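Ploltum evaluation, progress report
20/03/2018

Where we are

We have had the two-arm kit from Ploltum on the bench long enough to say something about it, though less than we had planned. Of the 643 trials in the test plan, we have run 200. Setup took 11 days against the two quoted, mostly spent on hand calibration.

The peg sheet is the only task we would call settled. Small blue pegs and a few larger parts go onto outlines printed on white paper, and the hands do get hold of the small ones. I would not read much into that yet. Ploltum's brochure shows the same kind of job and calls it "assembly." Placing a part on a drawing is a long way from fitting it into anything.

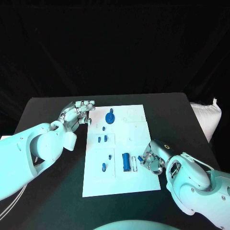

Costs and support

Spending is at almost 5 percent over budget, all of it spare finger joints. Support tickets go through Karaki, the reseller, and replies are slow. Two are still open.

Next period

Finish the peg trials, then move to the Brillent connector parts — real ones, with real tolerances. Musik has offered a competing hand on loan and we would like to accept. We do not recommend buying a second kit before September.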